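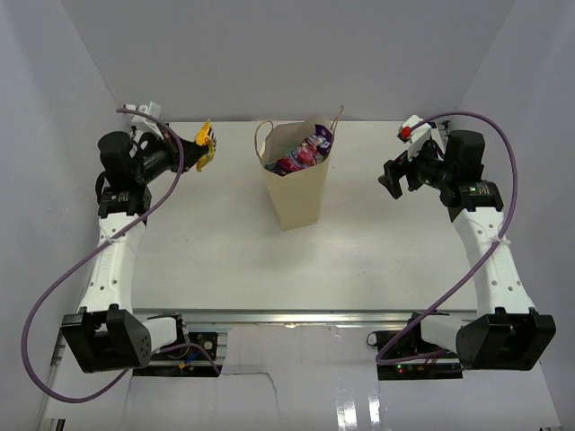 One reader writes that the switch to paper bags is the first good thing Numgate has done in years, and that I should say so in print instead of grumbling about the price of onions. Fine. It may well be good. I have read the leaflet, the follow-up leaflet, and the sign taped to the end of every checkout lane in the Mondesham store, and I am still waiting for the part where someone shows their work.

Here is what we have been told. Numgate has stopped giving out plastic bags. You can buy a paper one for 12 cents, or you can bring your own, or you can buy a Gavura, the folding cloth bag they now keep on a rack by the gum. The leaflet says the change is "kinder to the planet." Kinder than what, and by how much, it does not say. It does have a nice drawing of a leaf.

I have no love for plastic bags. They end up in the creek and in the trees behind the post office, and they will still be up there when my grandchildren are complaining about their own supermarket. A paper bag dropped in a creek falls apart. That counts for a lot, and if the leaflet had stopped there I would have had nothing to write about.

But a paper bag has to come from somewhere. It takes wood pulp and water and a fair amount of energy to make one, and it weighs a good deal more than the thin plastic kind, so it takes more truck to move the same number. People who study this for a living have been saying for years that a paper bag has to be used several times before it pulls ahead on that side of the ledger. How many times depends on who is counting and what they put in the count. I have seen low numbers and high ones, and I don't trust any of them enough to print here.

The trouble is that "several times" assumes a bag that lasts. I kept mine going as long as I could. The first made two trips before a handle tore out in the parking lot, under the weight of one jug of milk and some potatoes. The second one got rained on between the store and the bus stop, and you can guess the rest. Maybe I am hard on bags. Chips and crackers would be gentler cargo, I suppose, but I can't plan my meals around the tensile strength of the packaging.

The bags are made by Hjaltadóttir, according to the print on the bottom. I wrote to them and asked how much of the paper is recycled, and how many trips a bag is built to take. They wrote back within the week, which was more than I got from Numgate, and told me the bag is "designed with reuse in mind." I asked again about the number of trips. I got the same sentence, this time with a link to a page about their values.

Then there is the Gavura. I have friends who swear by theirs, and it does fold down to the size of a wallet, if you can remember which way the flap goes. It is cotton. Cotton is thirsty stuff to grow, and every comparison I have read puts a cotton bag at the far end of the scale for how often you have to use it before it makes sense. Used every week for years, it is probably a fine thing to own. Bought new each time because the last one is at home on the doorknob, it is the worst choice on the rack. I have five. I would like to claim they all see regular use — they don't.

The sign at the checkout has a figure on it too. It says shoppers at the Mondesham store have "saved 669 pounds of plastic" since the change. I asked the service desk where that came from and was told it came from head office. I asked head office and have had an automatic reply. My guess is that someone took the plastic bags the store used to order, weighed them on paper, and called the whole lot saved. If so, it leaves out the trash bags people are now buying because they used to line the kitchen can with the old ones. I am one of those people. The roll I bought is thicker than any grocery bag ever was, and it came wrapped in more plastic.

It also leaves out everything that goes inside the bag. Walk down any aisle in that store and try to fill a basket without plastic. The cucumbers have a sleeve. The bakery rolls come in a clear box with a hinge. Every little packet in the snack aisle is shiny and crinkly and can't go in our curbside bin, and those are often packed inside a larger shiny packet. You can carry all of it home in brown paper and feel pretty good until you put it away. The bag is the smallest part of the pile, and it happens to be the part they can charge us for.

Which brings me to the 12 cents. I asked where it goes. In some towns the bag fee is set by law and the money goes to cleanup work. We have no such law here. As far as I can learn, Numgate sets the price and Numgate keeps the money. That is their right, and I wouldn't mind so much if the sign said so. A customer reading "help us make a difference" next to a price could easily believe the coins were headed somewhere other than the till.

To be fair to the reader who wrote in, she makes one point I can't argue with. She says the fee has made her remember her own bags, which years of good intentions never did. I believe her, and I have noticed the same in myself. More people in line are carrying an old tote or a backpack, and one man last week was loading canned soup into a pillowcase. If that keeps up, it will do more than any choice between paper and plastic. It would have worked just as well with a fee on the old bags, of course, but then there would have been no leaflet.

So I will keep the question open. What I would like from Numgate is short: how many paper bags the store sells in a month, where the fee goes, and how that plastic figure was worked out. They have told me a "sustainability update" is coming in July. I will read it when it comes and report back, including any part that proves me wrong.

In the meantime, if you have had a paper bag last longer than mine did, write and tell me what you carried in it. Please leave out the ones you used for storing other paper bags.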